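Flateck 招聘:衣物整理工序操作员(手持夹爪方向)

发布日期:2022年5月30日
工作地点:Plavcombe 作业点
招聘人数:8人
汇报对象:Fabrice Boyer(作业流程主管)

岗位背景

Flateck 承接酒店与公寓的布草及衣物整理业务。Plavcombe 作业点将从6月起分阶段引入 Daneck 自动折叠单元。第一阶段只覆盖规格统一的毛巾和床单,衬衫、针织衫、外套等形状不规则的衣物仍由人工处理。

自动折叠单元需要以人工操作数据作为训练依据。因此,原折叠岗位中的一部分工时调整为持夹爪操作:操作员左右手各持一只夹爪,在居室环境中完成抓取、展平、对折和归位,设备同步记录动作与影像。现有折叠组员工可优先申请转岗,转岗期间原工资等级不变。本次对外招聘用于补足剩余名额。

工作内容

一、按任务单用双手夹爪完成衣物折叠。每条任务从衣物放置到位开始,到折叠件归位结束,中途不得用手指代替夹爪接触衣物。

二、开工前核对夹爪编号。编号标签与二维码位于壳体正面,左手夹爪标有“左”字。编号与任务单不一致时停止作业,报班组长更换。

三、检查黄色指垫有无松动、开裂,用无绒布清洁壳体上的圆形部件。

四、作业地点为样板居室,多数任务在地面完成,操作员需跪坐或蹲姿作业。
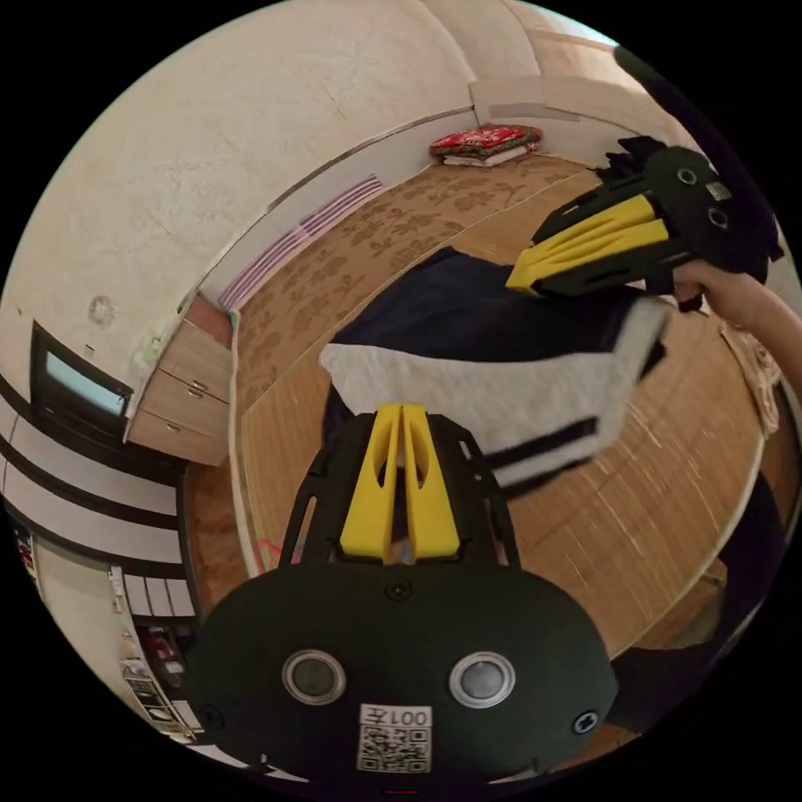 五、对失败动作如实标记。滑脱、夹空、折痕偏移均须登记,不得删除后重做。失败记录不计入个人考核。

六、每周参加一次与 Daneck 单元调试人员的碰头会,说明哪些衣物难以夹取、哪些动作顺序不合理。

工时与待遇

每班8小时,其中持夹爪操作累计不超过一半,其余时间为衣物分拣、记录复核和设备保养。连续操作50分钟后休息,休息计入工时。试用期内每人完成约200条合格记录,由班组长复核。工资按折叠组二级标准执行,另有岗位津贴,具体数额在面试时书面告知。

对现有岗位的影响

自动折叠单元投入使用后,毛巾和床单线的人工折叠工位将减少。受影响员工可选择转入本岗位、分拣岗或设备看护岗,三者均提供带薪培训。设备看护岗的操作规程由 Joly 培训中心编写,考核合格后上岗。

影像记录仅用于动作训练和质量复核,不用于考勤,也不用于个人速度排名。操作员可查阅本人名下的全部记录。

任职要求

年满20周岁;双手活动正常,能适应跪坐及蹲姿;能阅读中文任务单并填写简短记录。有洗涤、制衣或酒店客房工作经验者优先,不要求机器人或编程基础。

应聘方式

请将简历及可到岗时间提交至 Plavcombe 作业点人事窗口,注明“夹爪操作”。现有员工填写内部转岗表,由所在班组长签字后交 Fabrice Boyer。面试包含一次实操,内容为用夹爪折叠一件上衣,实操前有练习时间。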